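Ticket 219: glass door rattling, meeting room
Opened in November, still open

Hello again, and thank you all for being so patient with this one! The door of the glass room at Dastham has been rattling whenever the heating comes on, and I did promise I'd write everything down properly this time (my last note was a bit of a muddle, sorry).

I started with the long white rod and its two round silver metal caps, as Perić had suggested in their reply. I gave both caps a gentle turn by hand and neither would budge, so I left them well alone. 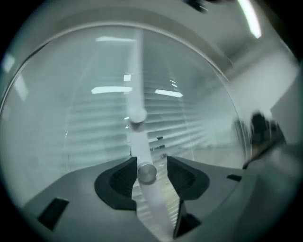 Second visit, December 15, 2023

I had a good long listen to the partition as well, with the blinds closed as they usually are. There's a faint buzz in the slats, but the rattle is definitely louder at the door end, about 40 seconds after the heating starts.

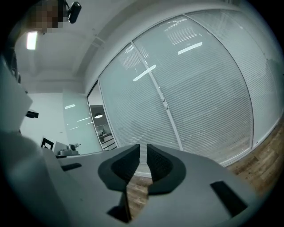 Glass partition with the blinds closed, ceiling light on.

Next step: Trindora are sending new seals, order 127. I'll pop back once they've arrived.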